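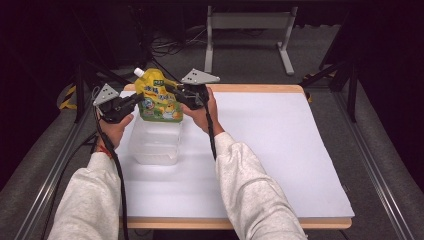

Flexible Drink Packaging in Household Waste: A Small Study in Estberg

Final report, Environmental Studies project course
Submitted May 9, 2021

1. Introduction

The drink aisle of a supermarket looks very different today from how my parents remember it. When they were children, juice was sold in glass bottles and the empty bottle went back to the shop. Now the same shelf has cartons, cans, plastic bottles and soft pouches with a spout. The pouch is the newest of these, and it is also the one which people in my town seem least sure how to throw away.

I became interested in this question in December, when my family received the new waste calendar from the town of Estberg. The calendar has a page with small drawings of what belongs in which bin. There is a drawing for the carton and for the bottle, but there is no drawing for the pouch. I asked at home where it should go and I received three different answers. After that I asked my neighbors, and the project started from there.

The research question is: What do households in Estberg do with empty drink packages, and does the kind of package change what they do?

2. Background

A drink pouch is usually made from several thin layers which are pressed together. One layer gives strength, another keeps out the air, and the inside layer can be closed with heat. The spout and the cap are made from a harder plastic. This construction is very light, so a truck can carry many pouches with little packaging weight. For the producer and the shop this is a real advantage, and it is fair to mention it in a report about waste.

The difficulty comes at the end. The layers are hard to separate, and a machine that sorts waste can have problems with a flat and light object. A bottle made from one kind of plastic is much easier to handle. A carton also has layers, but the paper part is large and in many places there is already a system to recover it.

In Estberg the household waste is collected by a company with the name Wetari. According to its leaflet, pouches belong in the mixed packaging bin if they are empty and the cap is screwed back on. The leaflet does not say what happens with them later. I wrote to the company to ask, and the answer was that a part of the material is recycled and the rest is burned for energy. They could not give me the share for pouches alone.

3. Method

I asked 13 households in two streets to take part. All of them are families or couples who buy drinks in the same shop, Furtado, which is at the corner of both streets. I chose one shop so that everybody would have the same products to choose from.

Each household received a sheet of paper to hang in the kitchen. For 14 days they made a mark on it every time a drink package became empty. They wrote the kind of package and the bin where it went. They did not write the brand, because some families found this too private in the first test.

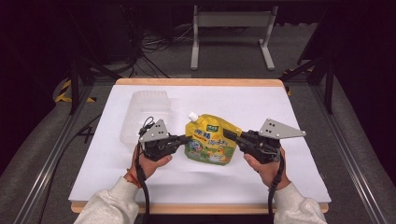 The sheet also had a column for rinsing. I wanted to know if people wash a package before they throw it away, since Wetari says in the leaflet that rinsing is not necessary but that the package must be empty. In the test version the column had only "yes" and "no". I later added "a little," because two families told me that they put some water in, shake it, and do not consider this to be washing.

When the two weeks were over I collected the sheets and typed the results into a table. I used Itix, the spreadsheet program we have at school. Then I visited every household for a short talk, usually in the kitchen, and asked the same five questions. I wrote the answers by hand.

4. Results

4.1 Number of packages

The households recorded 264 empty drink packages altogether. Plastic bottles were the largest group, followed by cartons. Of the total, 44 were pouches, so one package in six. I had expected less. Families with children under ten used most of them, but one retired couple also buys pouches regularly, for their walks.

4.2 Where the packages went

For bottles and cartons there was almost no disagreement. Bottles with a deposit went back to Furtado and the cartons went to the mixed packaging bin. Only a few cartons were put with the paper.

With the pouches the result was less clear. Half of them went to the mixed packaging bin and the other half went to the general waste. The same household did not always do the same thing. In one family the parents used one bin and the children used another, and they discovered this only when they looked at my sheet together.

4.3 Rinsing

Cartons were rinsed quite often. Pouches were rinsed very seldom, and the reason given in the talks was nearly always the opening. It is narrow, and people said that the water goes in but does not want to come out. Some of them cut off the top with scissors when they want to clean it. This helps with the cleaning, but then the cap and the spout become a separate small piece, and according to the leaflet small pieces should be avoided.

4.4 What people said

Most people told me that they would sort the pouches if they knew the rule. Two households had read the leaflet from Wetari and could repeat the rule correctly. The others had the leaflet too, in a drawer or under a magnet, but they looked only at the dates. One mother said that the pouch "feels like garbage" because it becomes flat and sticky, and a bottle still feels like a thing. I found this sentence useful. It explains a part of the result which I could not see in my table.

5. Discussion

The kind of package does change what people do. I cannot say from this study how large the effect is in the whole town. The group was small, the two streets are near to each other, and the people knew that I would read their sheets. It is possible that they sorted with more care than usual during those two weeks.

There is also a mistake in my method which I noticed too late. I counted packages and I did not weigh them. A pouch weighs much less than a bottle of the same volume, and so the number alone makes the pouches look more important than they are in kilograms. If I repeat the study I will borrow a kitchen scale for each household, or I will weigh one example of each package and calculate the rest.

A refill system was mentioned in three of the talks. Furtado had a juice dispenser near the entrance some years ago, where people could fill their own bottle, but it was removed. I asked in the shop for the reason and was told that the cleaning took too much time in the morning.

6. Suggestions

The town could add a drawing of a pouch to the next waste calendar, with the cap on. The space for it exists on the page, below the drawing of the carton. Wetari could put the rule about the cap on the front of the leaflet, as it is now on the back in small letters. I have sent both suggestions together with a copy of my table, and I am still waiting for an answer.

Attachments: recording sheet (second version), list of interview questions, table of results.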